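Letting Things Wear Out
The Corkville Clothes Letter, June 6, 2026

I have been meaning to write about keeping clothes for a long time now, and what finally got me going was the bottom drawer of the dresser in our back hall, which had stopped closing. I pulled everything out onto the bed and spent most of a rainy afternoon going through it. I found a swimsuit I had reported lost, two left gloves, and a cardigan from the old Prudel outlet on the county road that I would have sworn I gave away when we moved. It still fits, more or less, if I leave the bottom button alone! 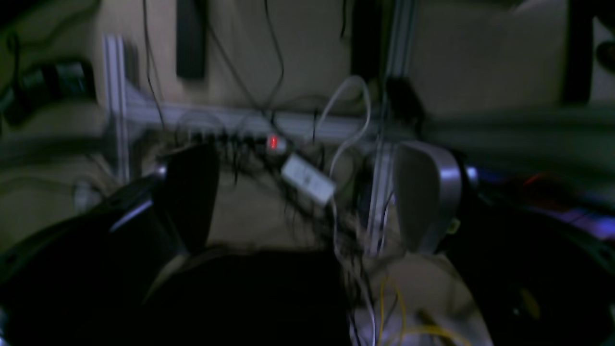

One reader wrote in after the April letter to say that she keeps everything she loves until it falls apart and then keeps the pieces, and would I please stop telling people to clear out their closets. She has a quilt started from her late aunt's aprons, and she reckons there are three more quilts waiting in the attic if her hands hold up.

Well, I take the point, and I went back and read what I had written in April, and it was bossier than I meant it to be. I had just done a big clear-out myself and I suppose I was feeling pleased with myself (it wears off). So let me try again, a little slower and with more coffee.

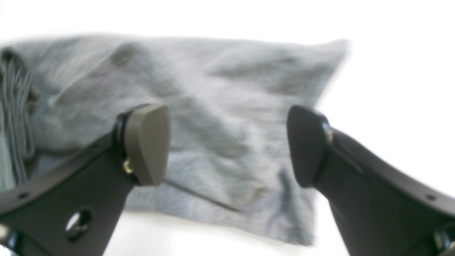

462 words

Most of what goes wrong with clothes goes wrong in the wash. I grew up in a house where everything went in together on hot, and I carried on that way well into my forties, wondering why my sweaters came out fit for a doll. These days I wash cool, turn the dark things inside out, and button or zip whatever has a button or a zipper. Sweaters get rolled in a towel and then laid flat on the spare bed, where the cat is not allowed and always goes anyway.

The dryer I have mostly given up from spring through fall. We put a line up between the garage and the pear tree, and I have come to like the ten minutes out there more than I like the result, if I'm truthful, as line-dried towels can stand up by themselves. My grandmother would have told you to snap each one hard before you peg it, and she was right about that, as she was about pie crust and wrong about nearly everything else.
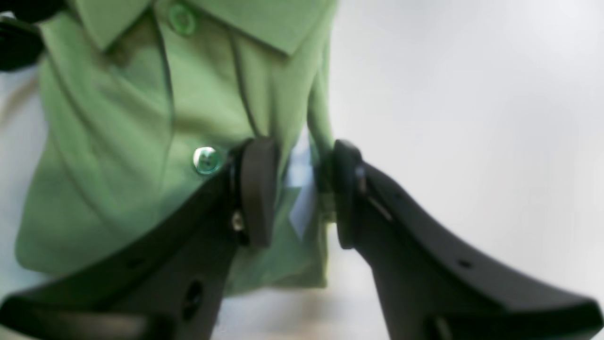
Buttons are where I would tell anybody to start with mending. You need a needle, thread that is somewhere near the right color, and enough light to see by, and if the first one comes out lumpy it will still hold your cuff closed. I used to fret over finding an exact match, and then I began looking harder at good shirts. A light green shirt with a small round button in a darker green looks perfectly finished to me, so if all you have in the jar is a shade too deep, sew it on and go about your day. Do leave yourself a little slack under the button so the cloth has somewhere to sit. Wind the thread around underneath a few times before you tie off.

Hems are the next step up, and I will admit that I still pin mine crooked and have to start over. The notions counter at Celach sells a little metal gauge that helps a great deal. So does doing it in the morning, before your eyes get tired, and so does having the person who is going to wear the pants stand still in the shoes they plan to wear with them, which in our house takes some bargaining.
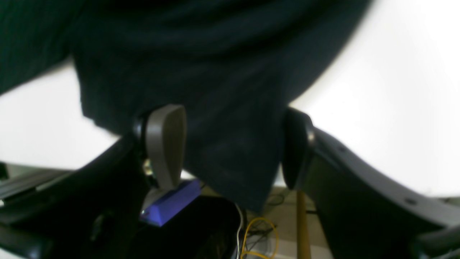
Once you have got a hem or two behind you, I think you start to look at the whole closet differently. I pull out the worn things first now, and I wear them to garden in, and after that they are rags, and good rags are worth having. The linen skirt I bought on Wei Street has been a skirt, a shorter skirt, and a set of dishcloths, and I believe I am fonder of it now than when I paid for it.

If you have a piece you have kept going longer than anyone expected, do write and tell me about it. Letters go in the box by the library door as usual, or you can just stop me at the market.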